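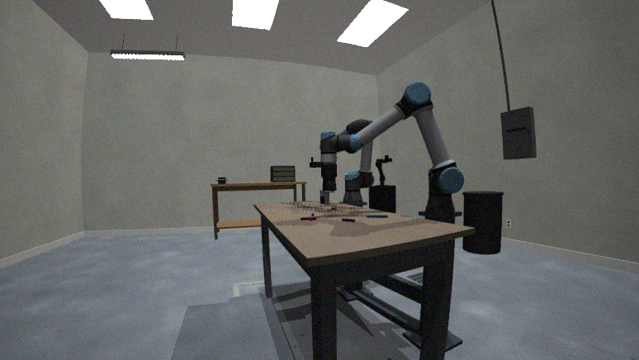

*The long table, under the lights.*

Wael Gaber had inherited his aunt's recipe for plum bread the way other people inherit a piano, which is to say he had no room for it and no idea how to play. It was written on the back of a bus timetable, the old Cundstead to Jellby line, and half the words had gone soft and brown where she'd set a wet spoon on them. He could read "flour," and he could read "plums, the ugly ones," and after that there was a number that might have been 21 or might have been 27, and it didn't say of what.

He took it down from the shelf one evening in November, when the rain was coming sideways up the hill and he'd already washed the same cup twice for something to do. His aunt had been gone since spring. She had baked that bread every November of his life and mailed it to him when he moved away, wrapped in so much newspaper that he used to read the local news off it for days afterward (who had won the marrow prize, whose goat was in whose garden) before he got down to the loaf.

Twenty-one plums, he decided. It seemed like an awful lot of plums, but she had been that sort of woman.

The shop at the bottom of the hill had nine plums, all of them handsome. He bought them anyway, and then stood under the awning feeling foolish, and then thought of Mrs. Sibiya at number 51, who had a tree. He hadn't spoken to her since the funeral, and at the funeral he'd mostly spoken to his shoes.

She opened the door in a man's raincoat, as though she'd been on her way out to look at the weather.

"Plums," she said, when he had explained. "In November! You'll be wanting the frozen ones. She always had them from me frozen, didn't she tell you that?"

She hadn't. He followed Mrs. Sibiya down a passage that smelled of floor polish and oranges, and held the freezer lid while she dug about underneath the peas. The bags were labeled in his aunt's handwriting. He hadn't been ready for that, and he looked at the ceiling for a while, and Mrs. Sibiya was kind enough to go on being busy with the peas.
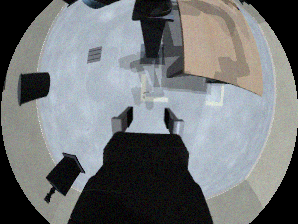
"She did these with me at the end of last summer," she said at last. "We sat out on the step with two bowls and she talked the whole time about you and that job of yours. Fusevora, was it? I thought it was an illness."

Wael laughed, and it came out louder than he meant it to, and then they were both laughing with the freezer breathing cold air up their sleeves.

He showed her the timetable. She held it out at the length of her arm, then close to her nose, and then she went and found her glasses and did it all over again.

"That isn't plums," she said. "That's the bus. Your aunt's bus, the 21. She's written it down so she wouldn't miss it."

"Then how many plums?"

"Well, how many have you got?"

They used a bag and a half, along with the nine handsome ones, because it seemed unfair to leave them out. Mrs. Sibiya's oven ran hot on the left, so the loaf had to be turned, and for about an hour they sat at her kitchen table and she told him things about his aunt that he had never heard, some of which he suspected were really about other people. The bread sank in the middle. It had always sunk in the middle, now that he thought of it, and he had always blamed the mail.

She cut him the end piece and wrapped the rest in newspaper, far too much of it, and he carried it home up the hill inside his coat.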